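# Wedex hand gripper, two months of use

I bought this gripper for our small group in Britetby, where we teach a robot arm to do simple desk work. I have now used it two months, most days, and I want to write down what I think while I still remember the bad parts.

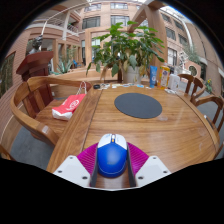 My first month was with the remote control method. You sit with a leader arm, you look at a screen, and the real arm copies you. It works, but I was slow. To pick up one mouse and put it on its pad took me so long that my shoulder was tired before lunch. With the Wedex you hold the gripper itself and do the task with your own arm. The camera on it records what the fingers do, and later the software works out the path of the hand. No robot needs to be in the room. I carried it in a backpack to places where we could never bring the arm.

**The fingers.** They are soft pads in magenta, with thin ridges that open to the sides like a fan. I like them very much. A mouse is not an easy object: it is smooth, it is rounded, and the shell is glossy. With the flat fingers of my old Fekcombe tool, it turned in the grip one time out of three. With these pads I can squeeze a little more and the ridges give way around the shape. Dust is a problem. After some hours on a table where people eat, the pads become slippery and I wipe them with a damp cloth.

**The trigger.** Good, but stiff. My colleague Halldóra Østergaard has smaller hands than me and she needed to stop every twenty minutes in the first week. Gunnlaugsson, the shop where we bought it, sells a lighter spring, and I recommend that you order it together with the gripper. We paid the shipping twice.

**The view.** The lens is very wide. You see the fingers near the bottom and a big part of the room behind them, bent at the sides. For the software this is useful, as it needs many fixed things to follow: windows, chairs, posts, plants. In a big hall with daylight I had almost no lost recordings. In our storage room with white walls it was bad, and I threw away half of one day. Also a polished wooden table gives reflections. They did not break the tracking for me, but I would not put a lamp directly over such a table.

**The weight.** Acceptable for one hour. After that my wrist goes down slowly and the demonstrations become ugly - you can see it when you play them back. I now do short sets and change the person.

We set a goal of 1000 demonstrations of the mouse task and kept 933 after cleaning. The rest were mostly my own mistakes, for example closing the fingers too early or moving too fast above the pad. Please move slower than feels natural. The robot will copy your hurry.

**What I don't like.** The manual is 2 pages and one of them is about the warranty. The calibration step is explained in one sentence, and Unnur Eyvindsson from our group had to write her own instructions for the new students. The screws on top of the housing are small and I have already lost one. The case has no place for the charging cable.

If your task needs two hands, or you must feel the limits of the real arm while you teach, stay with remote control. With this gripper it is easy to make a movement that the robot can't reach, and you learn it only later. For table work with one hand I would buy it again, with the light spring.

Four stars. The missing star is for the manual.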